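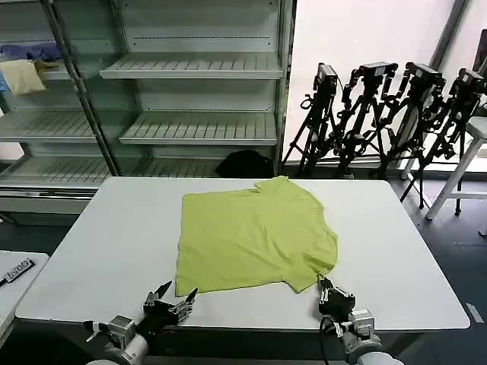

Cómo preparar una demostración de doblado de camisetas para una jornada de puertas abiertas

Guía práctica del taller de manipulación de Dorkden
Texto: Kanokwan Srithong. Revisión: Wajid Lodhi

Esta guía recoge el procedimiento que seguimos para enseñar el robot de dos brazos a grupos que vienen de fuera: institutos, empresas de la zona, familias. Está escrita para quien tenga que montar la sesión sin haberla montado antes. Se da por supuesto que el robot ya está instalado, que alguien del equipo sabe arrancarlo y que la persona que lo maneja ha practicado con tela.

La demostración completa dura 26 minutos, con preguntas. Si el grupo es de niños pequeños, conviene dejarla en la mitad y saltarse el paso 6.

Qué hace falta

El robot con los dos brazos operativos.
Una mesa blanca, lisa, sin mantel.
7 camisetas de manga corta, de colores vivos y de tallas parecidas.
Una estantería o un carro para ir dejando las prendas dobladas.
Cinta para marcar el suelo.
Un segundo operador con el botón de parada en la mano durante toda la sesión.
Agua para quien explica. Parece una tontería, pero en marzo Slamet Wibisono hizo cuatro pases seguidos y al último llegó sin voz.

Sobre las camisetas

El verde lima funciona muy bien. Contrasta con la mesa, se ve desde la última fila y las arrugas se distinguen sin esfuerzo. El blanco no sirve con nuestra mesa. El negro lo distingue bien el público, pero los pliegues se pierden y la gente no entiende por qué el robot tarda en elegir un punto de agarre.

Use algodón de grosor medio. Las prendas deportivas finas resbalan y las muy gruesas no se quedan dobladas. Las camisetas nuevas vienen con apresto, así que hay que lavarlas una vez. No las planche: una camiseta algo arrugada se parece más a la que saldría de una cesta de ropa, y el ejercicio consiste en eso.

Evite los estampados grandes en el pecho. El año pasado usamos unas camisetas de promoción de Tirkovton con el logotipo plastificado y la tela se doblaba siempre por el borde del dibujo.

Paso 1. Colocar la mesa

La mesa va centrada delante del robot, con el borde cercano a 600 milímetros de la base. Mida desde los dos lados. Si queda girada, aunque sea poco, uno de los brazos trabajará demasiado estirado al llegar a la zona del cuello y el movimiento se verá forzado.

Pase un paño seco por la superficie. Compruebe que las patas apoyan bien empujando las esquinas con la mano. Si cojea, se calza antes de encender nada.

Paso 2. Marcar la zona del público

Ponga la cinta en el suelo y no la quite entre pases. Nosotros dejamos 800 milímetros libres más allá del alcance máximo de los brazos. La primera fila tiende a adelantarse cuando empieza el movimiento, sobre todo los adultos con el teléfono en la mano, y la persona que acompaña al grupo debe saber que le toca a ella pedir que vuelvan detrás de la línea.

Los trípodes y las cámaras que tengamos montados junto a la pared también quedan fuera de la zona de paso. Si hay cables cruzando el suelo, se fijan con cinta o se cambia el recorrido del grupo.

Paso 3. Arranque y comprobación

Encienda el robot media hora antes de la primera visita. Lleve los dos brazos a la posición de reposo y después haga este recorrido, siempre en el mismo orden:

Abrir y cerrar la mano izquierda tres veces.
Abrir y cerrar la derecha tres veces.
Levantar los dos brazos a la altura del hombro y bajarlos.
Girar las muñecas despacio hacia ambos lados, mirando que el cable no se tense ni se enganche.
Pulsar la parada. Confirmar que todo se detiene. Rearmar.

La prueba de parada se repite antes de cada grupo, también si el anterior acaba de salir por la puerta. Si algo falla en esta lista, la visita se convierte en charla con el robot apagado. Ya ha pasado y no fue ningún drama.

Paso 4. Extender la prenda

Coloque la camiseta plana en el centro de la mesa, con el cuello hacia el fondo y el bajo hacia el robot. No hace falta que quede perfecta. Una manga un poco recogida o el cuello arrugado dan más juego, y el público lo agradece porque ve que hay que resolver algo.

Lo que sí importa es que el bajo quede al alcance de las dos manos sin mover el cuerpo del robot. La primera aproximación se hace por las esquinas inferiores. Quien extiende la camiseta se retira, dice «libre» en voz alta y solo entonces se habilitan los brazos.

Paso 5. El doblado

El operador trabaja a media velocidad. A velocidad normal los visitantes se pierden el agarre, que es lo más difícil de toda la tarea.

Primero, una mano se acerca al bajo y pinza la tela cerca del borde. La otra espera abierta, algo levantada, para no arrastrar la prenda. Si los dedos bajan demasiado rozan la mesa y empujan la tela en lugar de cogerla; si se quedan altos, se cierran en el aire. Deje que la gente vea un intento fallido si se produce. No lo corte.

Después se agarra el lado contrario y se levantan las dos esquinas a la vez, sin tirar. Se lleva el bajo hacia el cuello y se suelta. A continuación se recogen las mangas hacia dentro, una cada vez. El último pliegue, el que deja la camiseta en tamaño de estante, es opcional: con grupos impacientes lo omitimos.

Quien explica debe ir medio segundo por detrás del robot y no por delante. Yusri Lau, que ha llevado las sesiones de los institutos, recomienda callarse durante el agarre y hablar cuando la tela ya está en el aire.

Paso 6. Repetir con participación

Pida a una persona del grupo que desordene la camiseta sobre la mesa, con los brazos deshabilitados y en reposo. Basta con arrugarla y doblar una manga. Que no la haga una bola: el operador tardará demasiado y se irá el tiempo de las preguntas.

Cuando la persona haya vuelto detrás de la cinta, se repite el paso 5. Con grupos de hasta 26 personas da tiempo a dos voluntarios. Con más gente, uno.

Las prendas dobladas se dejan en la estantería del fondo, en las baldas de arriba, a la vista. No pasa nada si alguna cuelga un poco. Wulan Govindasamy prefiere recolocarlas entre pases; yo las dejo como caen.

Paso 7. Preguntas

Las que más se repiten, con la respuesta corta que damos:

¿Lo hace solo?
En la demostración hay siempre una persona a los mandos. Conviene decirlo al principio y volver a decirlo aquí, porque media sala habrá entendido lo contrario.

¿Por qué camisetas?
Una caja tiene siempre la misma forma. La tela cambia cada vez que se toca, y un agarre que ha servido en una prenda puede no servir en la siguiente.

¿Cuánto tarda?
Más que una persona. Se puede invitar a alguien del público a doblar otra camiseta en una mesa aparte para comparar.

¿Puede romper la ropa?
Con la fuerza que usamos, no nos ha ocurrido. Alguna costura sí se ha dado de sí con el uso, y por eso se llevan camisetas de repuesto.

¿Cuándo lo podré tener en casa?
No damos fechas. Tampoco precios.

Si preguntan por proyectos de otros socios, como Gamstead o Mwakyusa, remita al mostrador de entrada, donde hay folletos.

Problemas habituales

La tela se desliza entera hacia el robot. El agarre está tirando antes de levantar. Subir primero unos centímetros y luego desplazar.

La mano cierra y no coge nada. Suele ser altura. Baje poco a poco y, si sigue igual, recoloque la camiseta para que haya una arruga cerca del bajo; es más fácil pinzar un pliegue que tela tensa.

Se cogen dos capas donde se quería una. Abrir, retirar la mano hacia arriba y volver a entrar por el lado.

Una manga queda debajo del cuerpo. No intente sacarla con el robot en mitad de un pase. Deshabilite los brazos, sáquela a mano y siga.

El cable de la muñeca toca la prenda. Pare y gire la muñeca antes de continuar.

Al terminar

Brazos a reposo, deshabilitar, apagar. Recoja las camisetas y cuéntelas. Apunte en la hoja del taller la hora de cada pase, quién operó y cualquier parada, con su motivo. La hoja se entrega el mismo día.

La cinta del suelo se deja puesta si hay visita al día siguiente. Si no, se quita esa tarde, porque al cabo de una semana el pegamento ya no sale.

Próximas sesiones

Los pases abiertos son los martes a las 11 y a las 17. Los grupos tienen que avisar en recepción de Dorkden y decir cuántos vienen y de qué edad.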